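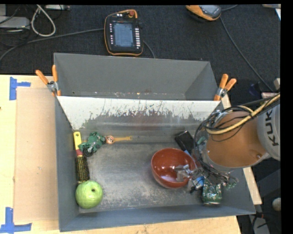

Skirstead Swap Shelf — minutes of the May get-together

Held 19/05/2024 in the back room at Skirstead. I'm typing these up from my own scribbles, so if I've got you wrong, tell me and I'll fix it before they go on the page.

Eight of us made it, plus apologies from the Balaskas crowd, who were moving a couch. Raíssa Lopes ran the meeting and I took notes (again — somebody else's turn next time, please!).

Last month's minutes
Read, laughed at, agreed. The bit about the waffle iron has been changed to say it was a sandwich press.

The metal bin
We spent way longer on this than planned. The big gray bin with the two compartments is staying on the table as our "small stuff" spot, and everybody likes it there. What we don't like is that the back part has crumbs in it. Raíssa will bring a hand vacuum and go along the bottom edge before the next open morning. I'd like it written down that I offered a damp rag and was voted down.

The divider has lost a good bit of its white, and the chips look pretty rough. I asked if we should repaint. General feeling was no, it's a bin. The orange-handled clamps on either end of the divider stay put, so please don't borrow them for your tomato stakes!

What goes where
We agreed the front part is for household bits and toys, all mixed together, and people can rummage. The yellow-handled hairbrush started a whole debate. Half of us think used brushes shouldn't be on a swap shelf at all, and the other half (me included) think a good wash sorts it out. We settled on this: brushes and combs get washed in hot soapy water by whoever brings them, and if one hasn't found a home by the next meeting it goes.

The green toy motorcycle is spoken for. My nephew has first dibs and I've promised a puzzle in return. The little watch with the colorful face can go to anybody who wants it, but please check it's running before you take it home to a kid. The reddish-brown bowl is up for grabs too, and I'm very tempted.

Food — there was a green apple in with the swaps. Food goes in the kitchen basket, please. We've said this before, and now it's in the minutes.

Money
We have 52 dollars in the jar. The folding shelf from Punilance would use up to 21 of that, and everyone was happy to go ahead. Raíssa will order it. The rest stays in the jar for now.

Flyers
The 300 flyers are printed and they look great, except that Notmont is spelled with two t's in the middle. We're handing them out anyway. I'll take a stack to the library, and the Balaskas folks can do their own street once the couch is in.

Anything else
Somebody asked about clothes. Still no clothes, we don't have the room. Somebody else asked about books, and we ran out of time, so books will be first up at the next one.

To do
Raíssa: hand vacuum, shelf order
Me: minutes, library flyers, puzzle
Everyone: wash your brushes

Next meeting is same room, same time, and I'm bringing lemon bars.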